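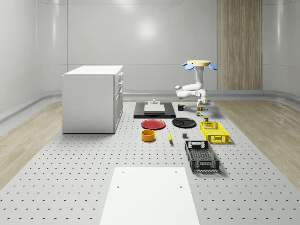
Figure 2. White cabinet with a flat top and drawers, shown on a perforated table (computer rendering).

4.1 Drawer use in the kitchen and hallway

The household survey closed on 10/11/2018, with 57 homes in Remmont and Telinwood returning a completed storage diary. Each household was asked to write down, over 21 days, which drawer they opened first when looking for a small item such as keys, batteries or tape, and whether the item was there.

Drawer units of the general kind in Figure 2, with the handles stacked one above another, were the most common type in the diaries. People with these units tended to open the top drawer first, even when they had earlier told us the item was kept lower down. The habit was stronger in hallways than in kitchens. Sadowski found the same pattern in her earlier work on rental flats, although her participants had mostly moved in within the past year.

Labels made less difference than we expected. In July we gave half of the Telinwood homes a set of plain paper labels and asked them to organize their drawers however they liked. Most labels were still in place at the end of the diary period, but several people wrote that they had stopped reading them after the first few days. One respondent kept spare fuses under "string" for the whole study — she knew where they were and saw no reason to move them.

Five diaries were left out of the search-time analysis because the entries had been filled in all at once on the last evening. They were kept for the questions on drawer contents, which did not depend on timing.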